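August
By Larysa Panasiuk

Have you ever stood at the bottom of a big hill and wondered how anybody gets to the top without being completely worn out? Well, the people who hike up Skutby every summer have a trick, and you can learn it too! They walk slowly – much more slowly than you would expect – and they keep the same easy pace from the parking lot to the summit, 656 meters up.

Your legs are full of muscles, and muscles need oxygen from the air you breathe. If you race off at the start, they use it faster than your lungs can bring it in, and soon you are puffing on a rock.

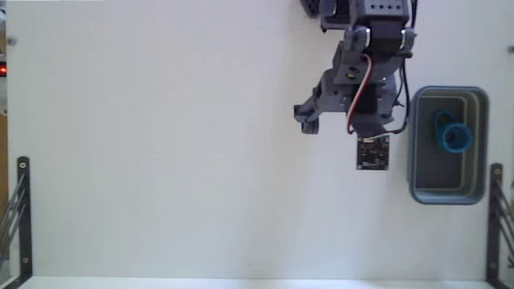 A robot arm, a small circuit board and a plastic bin.

So try the talking test. If you can chat to your friend as you climb, your speed is just right. If you can only gasp, slow down a little. Stop for a drink and a snack before you feel thirsty or hungry, and put your jacket on when you rest, as hilltops can be windy (even in August!).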